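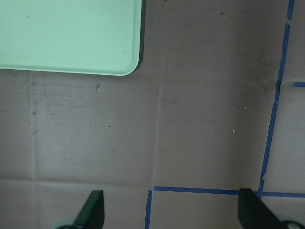
COURSE NOTES / Food Service Basics / Unit 3

Portions and plate cost
Notes by Etelka Vida, for the October group. Bring these to the practical, I won't print more.

Where we left off: recipe card for the bean soup, Tustberg kitchen version. Yield 50 portions. Everybody had the yield right, most had the cost wrong. Go back over it.

Terms you need
Yield - what comes out of the pot, not what goes in.
As-purchased weight (AP). Edible portion weight (EP). EP is always what you plate.
Trim loss - peel, stems, bones, fat.
Plate cost - all food on the plate, incl. the bread and the butter. People forget the butter.

Trays and place settings
Cafeteria line: plate goes on the tray first, then utensils, then cup. Side dish last. At Clukden they do the cup first, fine, but be consistent on one line or it backs up. Hot plates never straight onto a stack of trays.
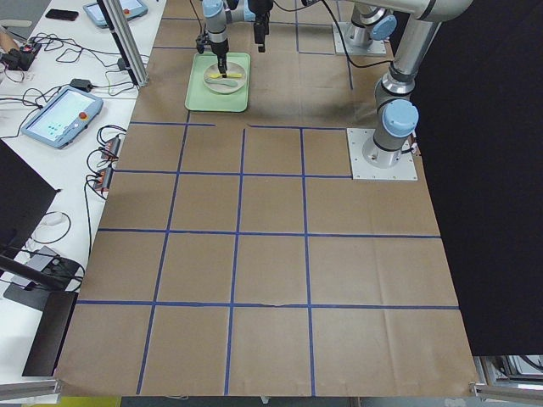

2 min read

Working a plate cost
Take the recipe total, divide by the yield. Then add sides seperately. Do not round until the end!! Lajos Hegedűs rounded at every step last term and was off by enough to lose the bid.

Bigger jobs: the Wenham lunch contract was 3,625 meals for the month. A few cents per plate is real money there. Same recipe, same supplier (Kovács), only the ladle was different. Check the ladle size before you check anything else.

Scaling up
New yield divided by old yield = your factor. 1,000 portions from the 50 card, factor is 20. Multiply every ingredient, then stop and look at salt, spices and thickener. Those dont scale straight. Start low, taste, write down what you added.
Cook time doesn't scale either. Depends on the pot.

For next time
Redo the soup cost with AP and EP in two columns. Read the handout on holding temperatures. Pick one dish from your own kitchen, write the card, yield and ladle size at the top. Calculators ok, phones no.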